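Search this site
Enter keyword

Telescoping tube

A telescoping tube is a set of two or more tubes of different diameter, arranged so that the narrower ones slide inside the wider ones. The whole can be made longer or shorter without being taken apart. The name comes from the hand telescope, whose sections were drawn out for use and pushed back for carrying. Common uses include tent poles, walking sticks, curtain rods, tripod legs, paint roller handles and radio antennas.

Construction

Each tube in the set is called a section or stage. The widest is the outer section, and it usually carries the grip or the base. Most household poles have 2 sections, while a pocket antenna may have 8. More sections give a shorter folded length, but every joint adds some play, and a pole with many joints bends more under load than one with few.

The sections must overlap even when the pole is fully drawn out. Makers often print a stop line on the inner tube to show how far it may be pulled. A pole extended past this line can bend or split at the joint. In many designs a collar or a rolled edge keeps the inner tube from coming out altogether.

Steel and aluminum are the usual metals. Steel is stiffer and costs less, and aluminum is lighter and does not rust. Fiberglass is used where a pole may come near electrical lines, and carbon fiber where low weight matters more than price. The surface may be painted, plated, anodized or wrapped in a plastic sleeve.

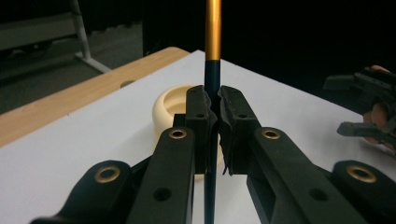
Locking

A twist lock has a small off-center plug on the end of the inner tube. Turning one section against the other presses the plug against the wall of the outer tube. Twist locks are neat and cheap but slip when the inside of the tube is oily. A lever lock clamps the joint from the outside and can be worked with gloves on. A spring button, which snaps into a row of holes, holds best under a straight load but allows only fixed lengths. Antennas have no lock and depend on friction between the sections.

Ravindra Mittal's handbook for the toolmaker Sinditz groups the locks differently, treating the spring button as a kind of pin joint. Seema Vashisht follows the older grouping used in this article.

Care

Grit is the main cause of sticking. The sections should be pulled apart where the design allows, wiped with a dry cloth and left open until dry. Oil should be kept away from twist locks. A dented outer tube can rarely be made to slide well again and is normally replaced.

See also: Curtain rod; Tent pole; Tripod

Last updated January 8, 2020

Contact the editors | Copyright Zinbridge Reference | Back to top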